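4.2 The sorting bench at Sturkercombe

We spent much of August beside the bench that had, until the spring, belonged to Tharushi Hettiarachchi and her two colleagues, and we are grateful for their patience and for a good deal of tea.

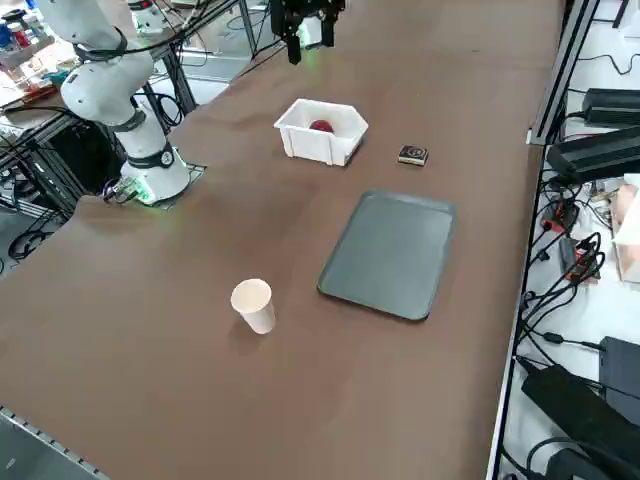

Figure 3a. The bench from the side, with a red object in the white bin.

Tharushi still calls it her table, though her day is now spent watching two arms and stepping in when a grasp goes astray.
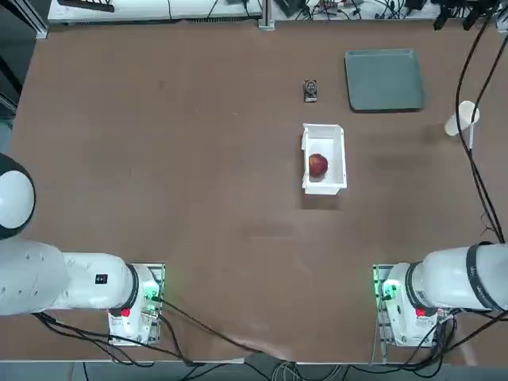
Figure 3b. Both arms folded close to their bases; apple in the bin.

She told us, quite cheerfully, that her wrists ache less and her eyes ache more. Prasanna Bepari, on the late shift, missed the talk that used to go with the handling,

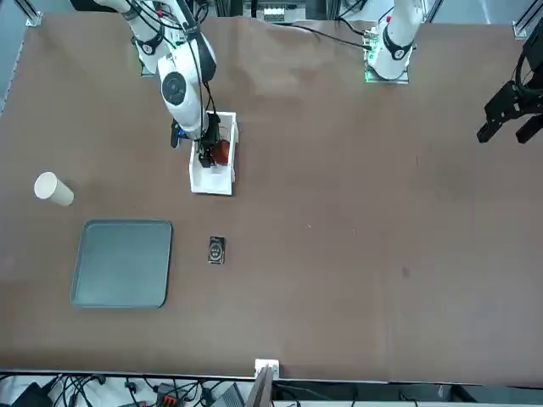
and several of the 43 people we interviewed said much the same in their own way. What they wanted was a say in when the arms should pause, and a chair of the right height.
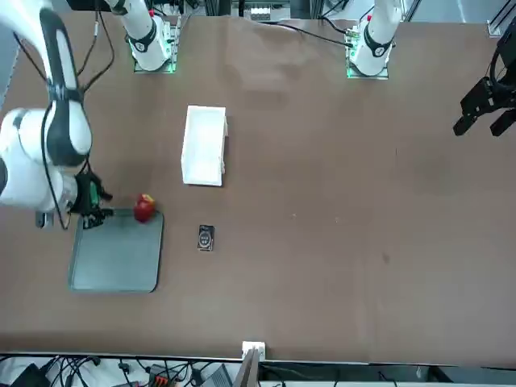 Figure 3c. Gripper beside an apple on the rim of the tray.

Fathima Samarakoon now keeps a notebook of awkward placements, which the engineers read every Tuesday. We return to it in Section 5.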